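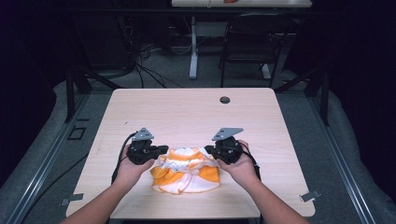

## 4. Recording the live final in Studo

I set mine up before tea, so I'm not fiddling with menus while the hosts are already shouting!

1. Open Studo and pick **Rellau** from the channel list (it's on 169).
2. Press **Record series**, then choose **New episodes only**, or you'll get every repeat since January.
3. Set **Extra time** to 14 minutes. Live finals always run over.

**Note:** the results show is listed separately, so book that too.

**Caution:** Studo keeps up to 16 recordings, then wipes the oldest. I lost a whole semi-final that way.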